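How we're teaching a robot arm to sort bottles

Hi, I'm Gülizar! On Saturdays I go to the shared workshop in Bukbridge, and for the last 3 months my friend Renato and I have been building a robot arm. We call it Latov. Its job sounds easy-peasy: pick up a drink bottle and pop it in the right tub.

You could do that with your eyes half shut, couldn't you? Your hand knows how hard to squeeze, and your eyes can tell where one bottle stops and the next one starts. Latov has to be taught all of that, bit by bit.

First come the fingers. Latov has two, and they close like the tongs your dad uses at the barbie. Squeeze too softly and the bottle slides out. Squeeze too hard and - crunch! Our first go at it squashed 22 bottles in one arvo (Mum was thrilled to hear I'd been drinking that much lemonade. I hadn't!).

Then there's the seeing part. We put a little camera near the fingers, so Latov looks at whatever it's reaching for.

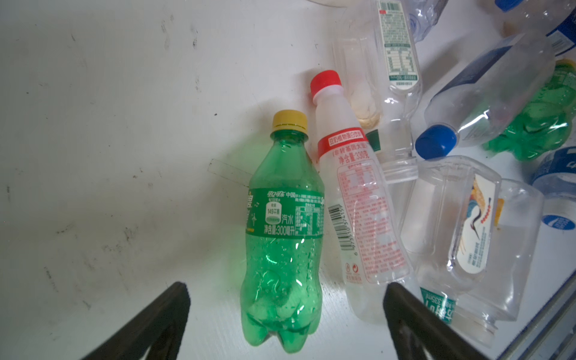 Clear plastic is the trickiest, as you can see straight through it to whatever is behind. Colours help heaps. A bright cap or a green bottle gives the computer something to look for, and a pile is much harder than one bottle by itself.

Want to try it at home? Grab some kitchen tongs, close one eye and get a grown-up to muddle up some empty bottles on the table. Now pick up only the green ones, and no touching the others!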